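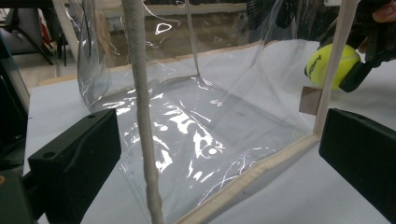
Grerkville's outdoor tennis courts are finally getting their lights back, and I could not be happier about it. The town confirmed in September that the four poles behind the library will be rewired before the cold sets in, after two summers of all of us packing up at sundown and grumbling the whole way to the parking lot. There's a new bag rule coming too, so dig out a see-through one if you've got it. A clear vinyl tote with fabric edges and a rope handle will do fine, and so will a plain zip bag from the drugstore. Anything bigger than a lunch box that you can't see into has to stay in the car during evening events.

I called Kavitha Poojary at the parks office to ask what this is all costing us. The answer is less than I'd feared! The wiring is being paid for out of the county's recreation money, and the town only has to cover the new timer box and the fence repair on the Laltis Street side (you know the spot, where everybody's dog gets through). She wouldn't give me a firm finish date, but she did say the electricians have been booked and the trench is marked out. I walked over there to look and yes, there's orange paint all over the grass.

The evening league will start back up as soon as the switch is flipped. Bindu Alva is taking names again, and she tells me nearly 20 people have signed up already, which is a lot for us. Last time we had to beg my brother-in-law to fill in, and he plays in boots. 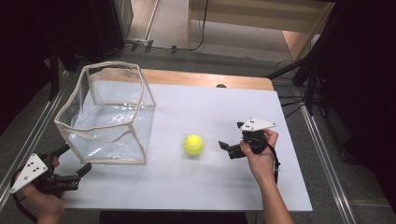

Court time will run until 10 p.m., and the lights shut off by themselves, so please don't be mid-serve at 9:59 and then write me a letter. The folks on Trornberg Avenue asked for that cutoff and I think it's fair. Their bedrooms face the courts, and those old lamps used to light up their ceilings like a gas station.

Not everyone is thrilled. Gopinath Devadiga told me he'd have liked to see the money go to the basketball hoops first, and he has a point, they've been without nets for ages. Kavitha says the hoops are on next year's list. I'm going to hold her to it.

Opening night has free play for all ages, with loaner rackets at the gate and a table of used gear for sale. Bring small bills, nothing on that table costs more than $2. If you want to play in the league, leave your name at the library desk or catch Bindu at the courts most mornings before 8.

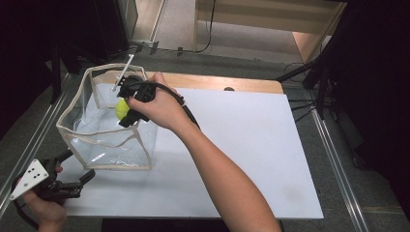

A tennis ball at the opening of a clear bag.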